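六月,又是浅灰色桌面的一天
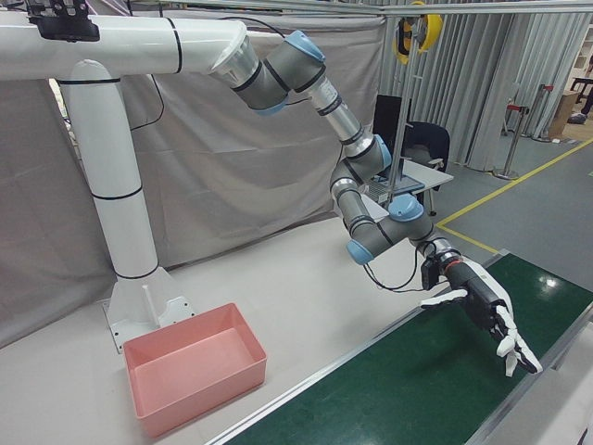 作者:Zhuoran Luo | 六月 | 分类:日记 | 阅读 2038

晚上十一点多了,先记几笔,不然明天全忘。脚疼。字丑不管了。

早上出门忘带水杯。地铁上想起来的,已经过了三站,算了。到了先去楼下买豆浆,甜的卖完,喝了淡的,难喝。

进屋先看传送带。绿色那条,斜着摆的,从桌子这头一直拉过去。我一直不喜欢它斜着,可是当初量过,正着放后面帘子就拉不开,只能这样。现在看顺眼了。铝边我昨天走之前擦过一遍,今天早上又有手印,估计是我自己的。带面靠右那块反光还是厉害,顶灯照下来白花花一片,眼睛盯久了发酸。想过换哑光的带子,问了 Bostex,报价回来 1370,还不含运费。先不换。再说吧。

粉色塑料筐的事。我坚持要粉的,当时订的时候对方还打电话来确认,问是不是选错颜色了。没选错。灰桌子灰帘子灰窗帘,满屋子灰,总得有一个东西让人一眼看见吧。放在左下角,挨着立柱底座,伸手就够得着。空的时候看着有点傻,但是好找。原来那个灰筐我找过不止一次,就在眼皮底下,愣是看不见。

上午主要收拾帘子。大的那块浅灰布,挂了快两个月了,一直说要洗一直没洗。今天拿粘毛滚筒滚了一遍,撕掉好多张纸,全是灰和不知道哪来的线头。滚到一半滚筒纸没了,去抽屉翻,翻出来一卷旧的,粘性都没了,凑合用。布上那几道折印还在。本来想拿挂烫机烫,插座离得远,懒得折腾。下次。下次一定(上次也是这么写的)。

黑线还是贴着布垂着。想把它收到后面去,爬上梯子看了看,收了就短一截,不够长。下来了。买延长线,记一下。

后面那排竖褶的灰窗帘没动。那个真的太高了,一个人不敢弄。妈要是知道我一个人爬梯子又要念。

中午吃饭,楼下那家换了厨师,番茄炒蛋变甜了。不是不能吃,就是不习惯。多要了一碗汤。坐着的时候把下午要做的事写在收据背面,写完把收据扔了。服了我自己。

凭记忆补一份:
擦桌面
理抽屉
黄黑色那个线盘,上次谁说要贴个标签的
给 Gistis 回邮件
买滚筒纸!!
买延长线

下午擦桌面。浅灰色桌面就是这样,看着干净,湿抹布一过全是黑的。换了三盆水。底座那块白板子最难搞,边上积灰,抹布伸不进去,用棉签一点点掏,掏了快半小时,腰都直不起来。底座上那根短白杆后面也是,一圈灰,跟年轮一样。棉签用掉大半盒。擦完用干布再走一遍,不然有水痕。立柱也顺手擦了,白的东西真的不经脏,以后谁再跟我说白色显干净我跟谁急。黑色那几圈箍着的地方要绕着擦,别使劲。

中间手机响,Gistis 那边催,说邮件怎么还没回。我说在擦桌子。对面沉默了一下。晚点回晚点回。后来是四点多回的,附件还忘了贴,又补一封。丢人。

抽屉。唉。抽屉是重灾区。一拉开,扎带,旧电池,半块橡皮,两把一样的剪刀,一袋 Murnasel 的垫片,一袋 80 个,开过封,没封口,撒了一抽屉。蹲地上捡。捡完懒得数,装进密封袋,写了“垫片 不全”四个字贴上去。扎带按长短分了两堆,长的拿皮筋捆起来,短的找了个茶叶罐子。茶叶罐里还有茶叶味,挺好闻。旧电池单独放一个袋,下班带走,楼下有回收箱。结果下班又忘了带。明天。

还翻出来一张去年的便签,上面写“帘子太短 再放 10 公分”,字是我的,完全不记得写过。现在这块帘子到底是放过还是没放过?看了半天看不出来。

五点左右光线变了,屋里一下子黄起来,把灯全开了又白回去。那会儿站在桌子前面歇着,其实挺好看的,浅蓝色的关节盖子,绿带子,粉筐,手指头朝下弯着,跟要捡东西似的。腕子后面银色那截上有一圈橙的,以前没怎么注意过,今天擦东西凑近了老看见。颜色凑在一块儿像小孩的文具盒。我小时候有一个,双层的,按一下弹开,粉的。后来被我坐坏了。突然想起这个,有点想哭又有点好笑,大概是饿的。

线盘的标签到最后也没贴。挂在上面横杆那儿,要搬梯子,我今天爬过一回了,指标用完。标签倒是打出来了,打错一个字,“线盘”打成“现盘”,又重打一张,现在两张都粘在我显视器边上。

对了 Ayala 的收纳盒到了,箱子大得离谱,拆开里面就那么点东西,全是纸团。纸团留着了,垫东西用。盒子尺寸买小了一号,放不进去扎带(长的那堆)。退还是不退,运费都够再买一个的。先放窗台。窗台已经放了上回买错的那个。

六点半走的。走之前照例转一圈:水倒了,抹布晾上,抽屉关好,梯子靠墙,灯关。走到电梯口不放心又回去看了一眼灯。关了的。

回来路上走了一段,手机上显示再有 1000 步就够今天的数了,于是绕着小区多走了半圈,蚊子咬了两口。值不值不知道。晚饭煮的面,放了剩的青菜,盐放多了。洗碗的时候看见自己指甲缝里还是灰的,桌子上的灰吧,刷了半天。

明天的:
滚筒纸,延长线,电池带走,标签(爬梯子叫个人扶着)
帘子折印 看情况
带子换不换,再问一家,总不能就 Bostex 一家卖吧
水杯水杯水杯

还有件事想记来着,刷牙的时候还记得,现在想不起来了。跟抽屉有关系?还是跟我妈有关系。不想了,眼睛睁不开。

哦想起来了,是给妈回电话。太晚了,明天中午打。

睡了。

评论已关闭
上一篇:下雨,没出门
下一篇:滚筒纸买错型号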